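Notebook, April – visit to the Grernthorpe open day

Written up the same evening with my shoes off, so forgive the order. I filled eleven pages of the little pad and half of it is arrows.

Left the shop early, on site by 9:10. Sieglinde Ackermann met us at the gate and walked us straight past the coffee to the hall, which I respected. She runs the disassembly and rebuild cell for Fomutbridge and she'd promised me on the phone that we would see the real cell working and no slides. She kept her word. There was one slide, with the fire exits on it.

The plan for the morning was three stations. First the conveyor sorter from Rironeck, then the screwdriving bench, then the thing I came for, the processor swap on used Dell machines. We were a group of 10, small enough that everyone got to stand close.

Station one, quickly. The sorter is nice work and loud. Parts come down a chute, get looked at from overhead, and a paddle sends them left or right. I liked that the paddle is a plain sheet part with a rubber lip screwed on, so when the lip wears you put on another one. They had a drawer full of worn lips and let us handle them. The wear is all on the one corner. I asked if they'd tried turning the lip over at half life and the guy running it wrote that down, so maybe I earned my sandwich.

Station two was the screwdriving bench. Bit changes from a little rack, torque logged for every screw. They deliberately fed it a stripped head and it tried, backed off, tried again slower, then parked and put up an amber light. Good behavior! Our bench at home would have chewed on that until lunch. Need to find out how they decide when to give up. Sieglinde said the limit is set on turn angle and torque together, and that the early version used torque alone and was hopeless. (We use torque alone. Ahem.)

Then station three, and this is where the pad gets messy, because I was trying to write and watch at the same time and did neither well.

The job: take a processor out, put another one in, on a board still sitting in its chassis. I've done this by hand more times than I can count and I still hold my breath. You've got that bed of tiny gold pins and one careless touch with a corner means an afternoon with a magnifier and a needle. So a two-finger gripper doing it, with the memory slots standing up on both sides and very little room for elbows, had my full attention.

They have the view from the wrist up on a big monitor next to the cell, and that's really what made the demo. From behind the guard you see an arm bending over a computer. On the monitor you see the pins.

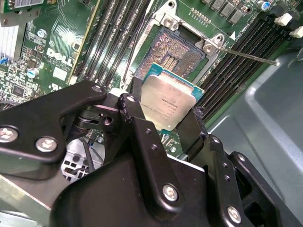

What struck me most is how slow the last bit is, and how unashamed they are of it. The arm comes over at a decent clip, then everything drops to a crawl for the final 2 mm. The whole cycle runs 115 seconds with the lever included, and someone in our group muttered that he could beat that. Sure, once. I'd like to see him at four in the afternoon on the fortieth machine.

Holding the chip by its edges makes sense to me. Nothing touches the underside. The catch is that fingers on two sides let the part pivot between them, so you can end up with a tilt that you then have to deal with before you let go. We talked about this for a good ten minutes. Their way is to come down gently, feel for first contact through the force reading, and stop dead if the number goes up sooner than it should. Then lift, level, go again. No pushing through. The lever does the clamping, the gripper only places.

Orientation is checked on the gold triangle at the corner of the processor before the arm goes anywhere near the socket. I asked what happens if the triangle is dirty or covered in old thermal paste. Answer: reject to the tray, a person wipes it, it goes around again. Simple, and I like it. I've seen people write a month of clever code to avoid owning a tray.

Questions I asked, with what I got back as best I can read my own writing:

How do they locate the socket? Two looks, one high and one low. The high look finds the board in the chassis, the low look corrects on the retention frame. They tried fixturing the chassis hard and trusting it, but used machines come in slightly bent and it never held.

What about static? Fingertips are a dissipative material, arm is grounded, chassis sits on a grounded mat. They check the fingertips every morning with a meter and keep a sheet by the door. I want that sheet. Ours is a sticky note.

Cables? This is the weak spot and Sieglinde said so straight out. A loose cable that flops toward the socket will stop the run. For now a person dresses the cables before the machine goes in. They had a trial with a second arm holding things back and gave it up, too many collisions with the first arm.

How many in a row without help? Their best is 70. She said it with a grin, and then added that number seventy-one was a bent latch and a very quiet room.

Then the best part of the day, they let us have a go! There's a teach mode where you hold the wrist and lead it by hand over a scrap board with a dead chip. It's much lighter than I'd thought, you push with a fingertip and it floats. I got the chip over the socket on the first pass and felt very pleased, then set it down a whole pin row off and got the amber light. Second go was better. Third was good enough that I was allowed to close the lever myself. I'd have stayed all afternoon if there hadn't been a line behind me.

A thing I noticed while waiting: when you lead it by hand, you look at the monitor, and your hand sorts itself out. When you look at the arm you drift. Two other people in the group found the same. Might be worth trying the wrist view for training our new starters even on the manual bench, just a cheap camera on a bracket and a screen at eye level.

Lunch was soup. Got talking with two people up from the Sauerland who rebuild pump controllers and have the same trouble we do with connectors that were never meant to come apart twice. Swapped numbers. They use a heated nest to soften old gasket glue before the board is lifted, low temperature, a few minutes. We should try that on the gray housings.

After lunch there was a tour of the stores, which I mostly skipped to go back and watch station three again. Saw one full run from the start and one that stopped. The stop was a false alarm, the force limit tripped early, and the operator cleared it in two touches. Worth noting how few buttons are on that screen: Continue, Retry, Tray. Ours has nineteen and I only know what seven of them do.

To do, for whoever reads this before I get to it:

– Turn angle plus torque on the screw bench. Ask Fomutbridge if they'll share how they set the limits, Sieglinde seemed open to it.
– Fingertip meter check, every morning, proper sheet.
– Reject tray at bench 3. A plain tray! Today if possible.
– Cut the operator screen down. I'll draw something.
– Try the two-look approach on the bent chassis from the last pallet. The big camera can do the high look, we'd need something small for the low one.
– Find the scrap board with the good socket, I think it's in the cabinet under the oven. Don't throw it out.
– Heated nest, gray housings, start low.

Open question I forgot to ask: how do they clean the old paste off without getting any on the fingers? There was a wipe station in the corner and I never saw it used. Will email.

Also left my blue pen on their bench. If it turns up in the post, it's mine.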